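Search this site
Search
Talks and handouts

REACTION RATES FOR PEOPLE WHO LAST DID CHEMISTRY IN SCHOOL
Speaker notes, Ilse Wouters. Plollbridge open day, June 20, 2026

Start on time even if people still coming in. Water. Clock on phone, not the wall one.

Open with the bread question. Why does dough rise slower in the fridge? Let them answer. Someone will say "yeast is asleep". Fine, take it, come back to it.

Then the point of the whole talk: two separate questions. Does a reaction want to happen, and how fast does it go. Diamond to graphite: wants to, at room conditions. Takes so long you never see it. Wedding ring joke (only if they laughed at bread).

Rate = how much stuff changes per unit of time. Say it twice. Concentration over time, draw the curve, steep at first then flattening. Don't write the calculus. Euan Forsyth wrote the calculus last year and lost the back half of the room.

Collisions next. Molecules have to meet, meet hard enough, and meet the right way around. Most meetings do nothing. Use two volunteers and the tennis balls with velcro patches. Only sticks if patch hits patch. Give them a minute, not more.

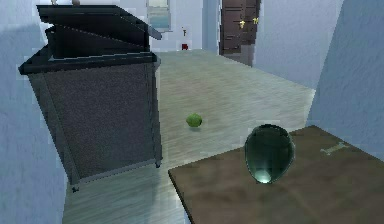

Charcoal-gray box with the lid panels up (computer rendering).

Activation energy. The hill. Draw it BIG this time. Reactants on left, products on right, hill in the middle. Height of the hill sets the speed, drop from left to right sets the heat given out. People mix these up every single time, so stop and ask which is which before moving on.

Temperature. Rule of thumb, ten degrees up and the rate doubles. Stress rule of thumb, plenty of reactions ignore it. Reason is the tail of the energy curve: warm it a bit and the average barely moves but the fast end grows a lot. Back to bread here. Yeast isnt asleep, its enzymes are slow.

Glow sticks: one in ice water, one in warm. Lights down. Cold one dimmer, lasts longer. Ask which they'd want for camping.

Surface area. Sugar cube vs powdered, same mass, same water. Stir both the same!! Mention flour dust, briefly. No demo.

Catalysts. Lower hill, same start and same end. NOT used up overall. Peroxide and a slice of raw potato, 3 percent peroxide, goggles on first. While it foams, read out the Quintela numbers: 60 seconds with potato, 587 without for the same volume of gas. Our own bench runs, one batch, so dont oversell. Someone asked in September if boiled potato works. Much less, heat wrecks the enzyme. Nice link to temperature having a limit.

Skip if short: half-life, first order, the Emura slide. If not short, Emura slide is the decay curve one, say only that each half takes as long as the half before.

If asked about equilibrium: catalyst gets you there quicker, both directions, doesn't move where you end up. Then stop. Its a whole other talk.

If asked abuot cars: yes, catalytic converter, platinum metals on a honeycomb, works poorly cold.

Skisach handout at the door, hill diagram on one side, kitchen experiments on the other. Printed 1,000 so let people take extras.

Questions. Repeat each one into the mic. Peroxide down the sink with plenty of water, wipe bench, collect tennis balls.

Contact | © Ilse Wouters | Back to top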